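Rebuilding my desktop over the next couple of evenings. Putting notes in one thread so I can find them later.

Background: the machine is old enough that I've forgotten what I paid for it. It's used for spreadsheets, photo sorting and one game. It started shutting off under load in April.

First thing I checked was heat. Cleaned the filters, put new paste on the processor, watched the temperatures. They never got high. It still shut off.

Second thing was memory. Ran the test overnight, no errors. Swapped the sticks between slots anyway. Same result.

So I borrowed the power supply out of the living room PC and ran on that for 7 days. No shutdowns. That settled it for me.

Replacement came from Ustside. They had the Forker in stock and Britard wanted more for shipping than I was willing to pay. The order was two days late, which they emailed me about before I had to ask.

I got the modular one. My old unit had every cable permanently attached and half of them were stuffed behind the drive cage doing nothing.

If you're changing to a different modular supply, take out the old cables too. The plugs on the supply end are not standard between makers, and sometimes not between models from the same maker. A cable that fits can still be wired differently and kill a drive.

I knew somebody would ask, so yes, that includes the SATA cables. Especially the SATA cables.

Order I did it in: switch off at the back, unplug from the wall, hold the power button for a few seconds, then open the case. Take a picture of the front panel connectors before touching anything. I skipped that last part in my previous build and spent an evening with the manual.

The main board cable was the hardest to get out. There's a clip on one side. Press the clip and pull on the plug, never on the wires. Mine needed a little rocking.

The processor power cable goes in the top corner of the board. Route it before you screw the supply down. I did it the other way and had to take all four screws back out.

The case is a Räsänen, no longer made. Good airflow, terrible cable space. There's a gap behind the board tray that would be fine for ribbon cables and isn't fine for anything with a sleeve on it.

Somebody asked what I do with old cables. I keep them with the supply they came with, tied together, and write the model on a piece of tape. If the supply is dead, the cables go with it to the recycling counter. I don't keep loose ones.

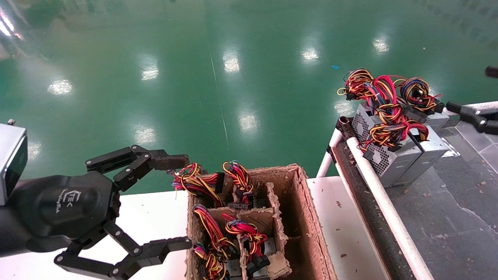
Recycling counter here takes power supplies whole. Don't open them up first. The capacitors can hold a charge after they've been unplugged and there's nothing inside worth having.

First start with the new supply: fans came on, no picture. I had left the graphics card cable out. Plugged it in, started normally.

Reset the clock in the BIOS and turned the memory profile back on, as both had gone to defaults. Check yours if you've had the board battery out.

Total cable ties used: 11. I would use the reusable kind next time, since I cut two of them off again ten minutes later.

Ran the same load test that used to shut it off. It got through the whole thing. I also played the game for an hour, to be thorough.

Fan noise is lower than the old one at idle and the same when it's busy. I don't have a meter so that's only by ear.

Still to do: the front USB ports have been dead for years and I'd like to know if it's the cable or the board. That will be a separate thread.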